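Plantar fasciitis, week whatever

Sep 28, 2025

Quick one today, dinner is in the oven and I have maybe half an hour.

So the heel. For anyone new, I've had plantar fasciitis in my left foot since early August. Woke up one morning, put my foot down, and it felt like I'd stepped on a tack. Limped to the bathroom. Fine by lunch. Next morning, same thing. I ignored it for two weeks, which you should not do.

What it is

There's a thick band of tissue under your foot, from the heel bone out to the toes. It gets irritated. First steps in the morning are the worst, or getting up after a long sit. Mine also hates the car. Standing up out of the car, wow.

I asked the physical therapist if I needed an x-ray and she said not yet, most of these get better with stretching and time. Time meaning months. Months! I had a half marathon picked out and everything. Not happening, moving on.

What I'm doing for it

Calf stretch against the wall, straight knee and then bent knee. Three times a day, in theory. Two in practice.

Towel stretch before I get out of bed. Towel around the ball of the foot, pull toward you, hold. This one helps the most and I forget it the most. Now the towel lives on the nightstand and my husband keeps putting it back in the closet.

Heel raises on the bottom stair with a rolled up washcloth under my toes. Slow up, slow down. Boring. My PT, Macarena Núñez, is very big on these and will absolutely ask how many you did. Don't lie to her, she can tell from your calves.

Frozen water bottle, roll it under the arch after work. Feels great, dont know if it does anything.

Ibuprofen, 400 mg, only on bad days and with food. Check with your own doctor on that, I'm just a person with a foot.

Shoes

Bought a pair of Vakov clogs for the house after a lot of reading reviews at midnight. Ugly. Wide. Love them. The Flidlow inserts I tried first were too hard and gave me a sore spot right on the edge of the heel, so back they went. Some people in the comments last time swear by them so who knows, feet are different.

Not buying a night splint yet. Slept in my sister's for one night and kicked it across the room.

Floors

The big change is no more barefoot at home. I have been barefoot indoors my entire life and I am grumpy about it. Carpet is OK for a minute. Tile is the worst, I can feel it all the way up my shin the next day, so shoes on before I even stand up. Put a thick mat by the sink too, and that was worth every penny.
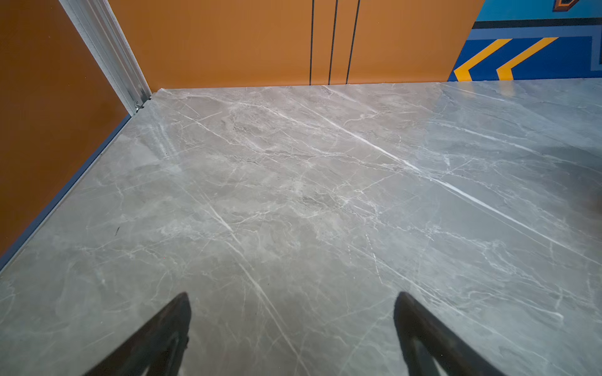
How it's going

Better? Mornings were an 8 out of 10 in August and now more like a 4. I walked to the libary and back on Thursday, flat route, no limping until the last block. Then I got cocky and did the hill on Friday and paid for it all day Saturday.

Things that set it off so far:

Hills
Flip flops
Skipping the towel thing
Standing around at a kids' soccer game for two hours on hard dirt

Next PT visit is in two weeks and we're supposed to talk about adding short jogs — like a minute at a time, with walking between. I'll take it. Swimming in the meantime, which I'm bad at, but the pool is warm and my heel doesn't say a word in there.

If you've had this and come out the other side, tell me how long it took. Even if the answer is a year. Ok maybe not if it's a year.

Timer's going, gotta run. (Walk.)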